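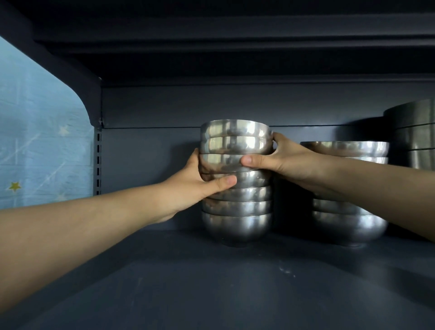 How to Get a Small Kitchen Ready for a Big Batch of Tomato Sauce

Every May I start getting messages from friends who want to know how I put up so much sauce in a kitchen the size of a parking spot. So I finally sat down and wrote it all out! None of it is hard, but the order matters more than you'd think, and most of the work happens before a single tomato gets cut.

First, the amounts. I buy one big crate of plum tomatoes, and my best year gave me 47 jars out of three rounds of cooking (my back still remembers it). If it's your first time, please do one round. You can always do another one later in the season, and you'll be a lot less grumpy.

The night before

Clear everything off the counters. I mean the toaster too, and the mail, and that jar of pens. I put all of it in a box and shove the box in the bedroom.

Then get your bowls out. You need more than you own, I promise. I use stainless steel ones that nest, because I can stash them on one shelf the rest of the year and they don't mind getting banged around. One for washed tomatoes, one for the ones you've blanched, one for skins, one for the good flesh, and a few extra for when you lose track (you will). If you're carrying a tall stack of them, use both hands and go slow. I once dropped a pile at 11 at night and my downstairs neighbor still brings it up.

Wash the jars in hot soapy water and look at every rim. Run a finger gently around it. If you feel a chip, that jar is now for buttons.

Getting the skins off

Fill your biggest pot two thirds full and bring it to a hard boil. While that's heating, cut a small X in the bottom of each tomato. Fill the sink or a big bowl with ice water, and have more ice than seems reasonable.

Drop the tomatoes in, a dozen or so at a time, and pull them out when the skin starts to curl back at the X. That's usually under a minute. Straight into the ice water they go, and then the skins slip right off in your fingers. It's weirdly satisfying! Put on some music.

I used to skip the seeding, but now I squeeze each one over a strainer and save the juice. It goes in soup, or I drink it standing up with salt.

Cooking it down

Onion and garlic in olive oil, low heat, until soft. Then the tomatoes. Crush them with your hands if you like it chunky. My old Hviid food mill gets dragged out when I want it smooth, and I wouldn't trade it, though the crank squeaks like a haunted door.

Simmer with the lid off and stir every few minutes, all the way down to the bottom of the pot. When a spoon dragged across the bottom leaves a path that takes a second to close, you're there. Mine takes 2 hours, sometimes longer if the tomatoes were watery.

Freeze it or can it?

For a first batch I'd freeze. Let the sauce cool, leave an inch of space at the top of the container, and label it. You think you'll remember what it is. You won't.

If you want shelf jars, follow a tested canning recipe exactly, including the bottled lemon juice or citric acid and the processing time for your altitude. And use their ingredient list, not mine! Onions, garlic and oil all change what's safe in a jar, so my version above is strictly for the freezer.

Cleaning up

Soak the pot right away. Tomato dries like cement. Wipe the stove while it's barely warm, and check the cabinet doors for splatter, including the ones nowhere near the stove. Dry the bowls all the way before you nest them again, or they'll stick together and you'll be prying them apart next time you want to make pancakes.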